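Skulton single-lever basin faucet, tall body: review after a month of use
Kamran Amini, April 2019

I replaced a two-handle faucet on a utility basin with the tall Skulton. The supply lines in the wall were left alone, so the comments on flow below apply to an older house with moderate pressure.

The box holds the body, two braided hoses, a mounting nut, a rubber gasket and a hex key. The hoses are 20 inches long, enough for a standard vanity but short for a deep cabinet. Instructions are a single folded sheet. The torque for the mounting nut is not given, and I stopped at hand tight plus a quarter turn.

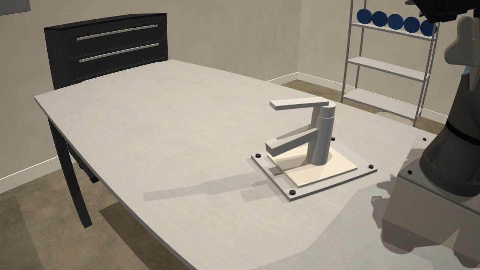 Single-lever layout: upright column, flat bar at the top, rectangular arm lower down.

Installation took me 2 hours, most of it spent getting the old shanks out. The gasket has to be seated before the hoses are threaded through the hole. The sheet shows these steps in the opposite order. If you follow it, the gasket folds under the base and you will get a slow leak into the cabinet.

Lever travel is smooth, with slight resistance at the cold end. Temperature is set by rotation, and the usable warm range is narrow, a few degrees of movement at most. My old Tallow faucet had a wider range and was easier to set with wet hands.

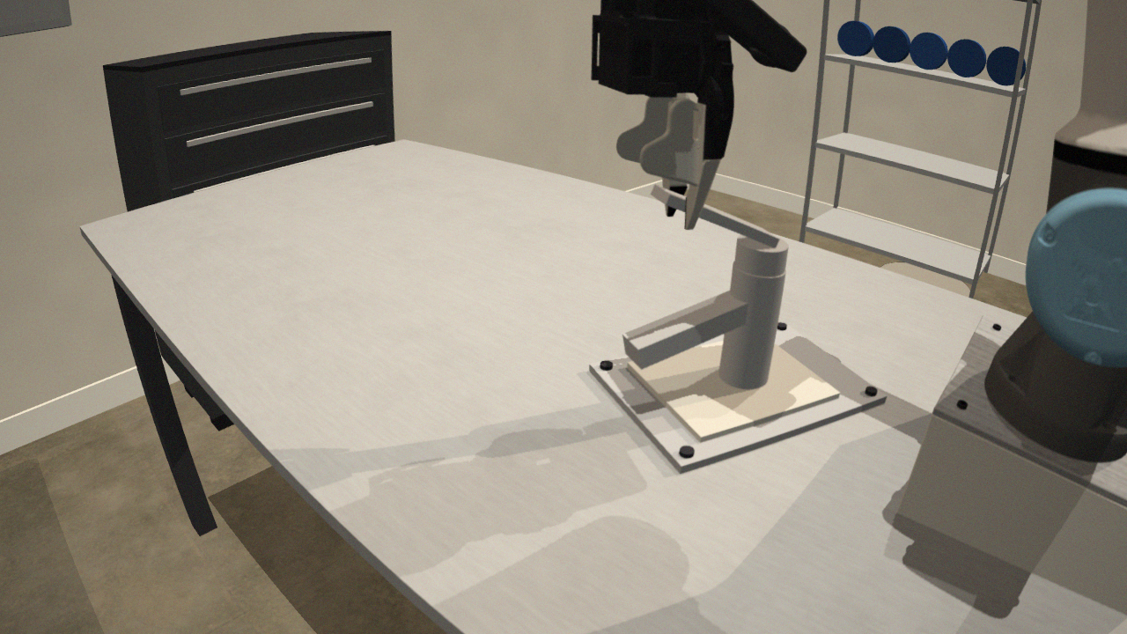
Cylindrical post with a long, thin lever on the cap.

A 254 mm mixing bowl does not fit under the outlet unless it is tilted. Splash is acceptable in a deep basin and poor in a shallow one. The aerator unscrews with a coin. I cleaned mine once and found grit from the line work, so flush the hoses into a bucket before you connect them.
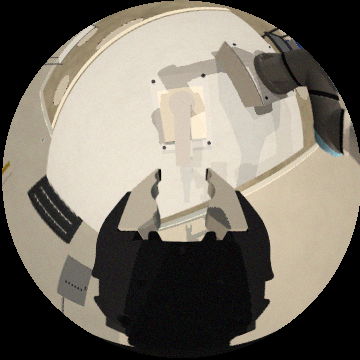

The cartridge is a ceramic disc type held by a brass ring. It comes out with an 11 mm socket after the cap is removed. Julián Lozano, who plumbs for a living, looked at the ring and thought the thread a little shallow. I have not had it loosen.

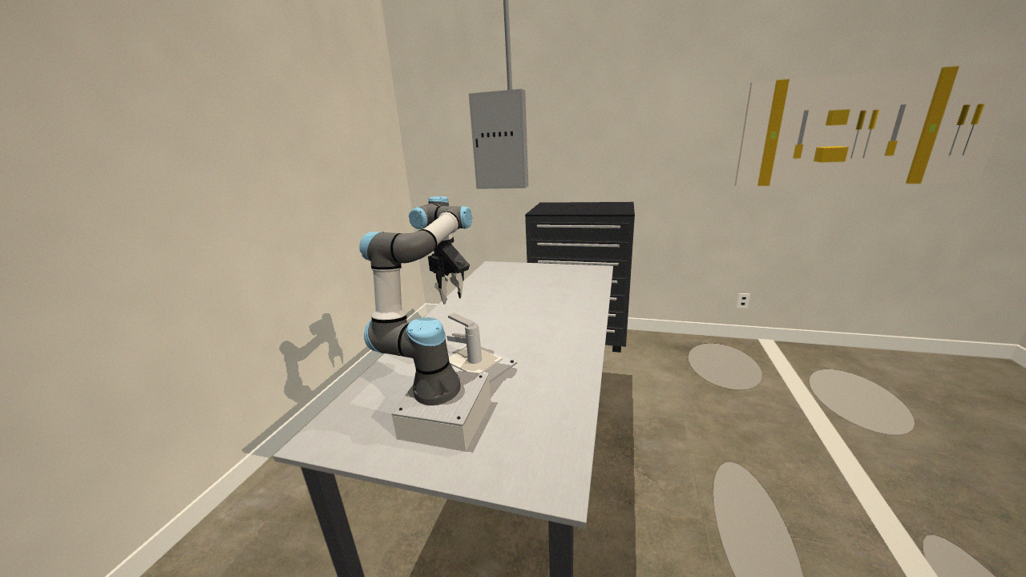 Can the lever be mounted for left-hand use?
The cap can be turned a half rotation before the set screw is tightened, but hot and cold are then reversed unless you also swap the hoses.

The finish shows water spots by the second day. Vinegar removes them, but the sheet warns against acid cleaners, and I now use dish soap and a dry cloth. Four stars, with one taken off for the instructions.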